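September, sim bench, gripper comparison, 4 p.m.

Finally got the bedroom world to load with both hand models, so this afternoon was all fingers! Stock two-finger hand on the white arm versus the black linkage gripper that Duan ported over. Same arm, same controller, same target every time: the little stone pendant on the dresser top. Ohemaa Abubakari picked the pendant because it is flat and rounded and gives a bad grasp every chance to show itself.

Linkage gripper first, three views: 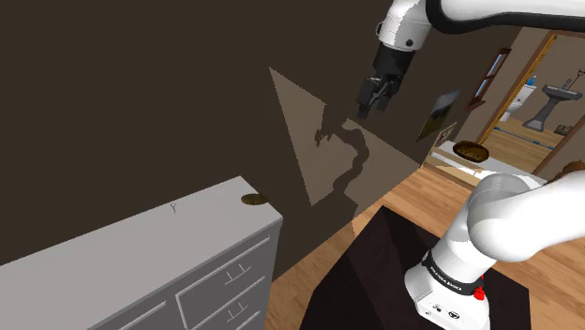
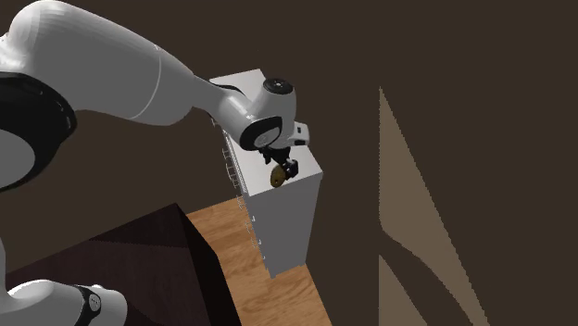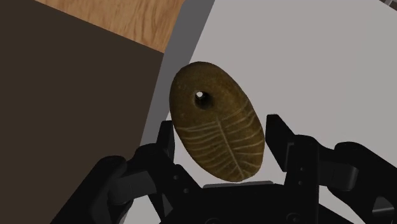
Linkage gripper on the white arm: room view, arm over the dresser, and the wrist view with the pendant between the fingertips.

I love that last view. The drilled hole and the leaf engraving both come through clearly, so we have real texture for the pose estimator to chew on (the stock hand's wrist camera gave us a brown blob).

Numbers so far: 88 attempts per hand. Stock hand dropped 11, linkage gripper dropped 7. Closer than I wanted, but the linkage misses are nearly all approach angle, and that is fixable. Controller gains left at the Troliveck defaults for both.

To do
- rerun with the wrist tilted 4 degrees
- ask Duan for the fingertip friction value, mine is a guess
- try the Winetti depth model on the wrist view
- send the logs to Lustevville before the call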